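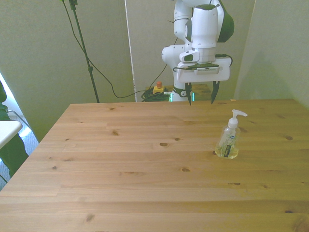 うちのパイン材のテーブルと、透明のソープボトル。

石けんシャンプーに替えて4か月たちました!今日はその話を思いっきり書かせてください。長いです。

きっかけは3月に泊まったエルウッドという小さな宿でした。洗面所に置いてあった石けんがガヤルドというところのもので、手を洗ったらもう、泡のきめが全然違う。翌朝は顔も洗って、ついでに髪まで洗ってしまって(さすがにこれはきしみました)、帰りの電車でずっと石けんのことを検索していました。

それまでの私は、洗うものといえばドラッグストアの詰め替えを適当に買うだけの人間でした。それが今では鹸化率だのオリーブ油の割合だのを夜中に読みふけっています。人生わからないものです。

最初の2週間は正直つらかったです。髪がギシギシ、乾かすとベタベタ。石けんで洗うと髪がアルカリ性に傾くので、クエン酸のリンスが要るんですよね。私はこれを薄めすぎていました。洗面器のお湯に溶かす量を少しずつ増やして、7回目くらいだったかな、指がするっと通った瞬間があって、お風呂場でひとり「おお!」と声が出ました。

それから使い比べも始めました。

ガヤルドの固形は泡が細かくて、とにかく気持ちいい。香りはほとんどしません。ただ溶けるのが早いので、水切れのいい石けん置きは必須です。うちは最初、平らなお皿に置いていて、3日でドロドロにしました。もったいなかった……。

ロシコの液体タイプは200ml入り。さらっとしていて、手を洗うにはこっちのほうが好きです。冬場に少し白く濁ることがあるそうなので、寒くなったらどうなるか今から楽しみにしています。濁るのが楽しみって変ですか?

アークヴィルの固形は月桂樹の油入りで、これはもう匂いが強烈。薬草っぽいというか、古い本棚っぽいというか。家族には不評ですが、私は大好きです。タンスに一個入れておいたらセーターまで同じ匂いになって、それもまた良し。

あと、これは石けんの話から少しそれますが、お風呂掃除がちょっと変わりました。石けんカスって、白くて頑固なんですよ。でもリンスで余ったクエン酸水をスプレーしておくと、こするだけでスッと落ちます。塩素系の洗剤とは絶対に混ぜないでくださいね、危ないので!

カラーやパーマをしている方には石けんシャンプーが合わないこともあるみたいです。私は染めていないので参考にならないかもしれません。気になる方は美容師さんに聞いてから試してみてください。

次は自分で作ってみたくて、材料を調べ始めました。苛性ソーダを扱うのでゴーグルと手袋から揃えるつもりです。型は牛乳パックでいいらしい。作ってから使えるようになるまでひと月以上寝かせるそうで、待てるかな、私。レシピの候補がもう29個もブックマークにたまっていて、まずはオリーブ油多めの基本の配合でいこうと思います。おすすめの配合がある方、コメントで教えてください!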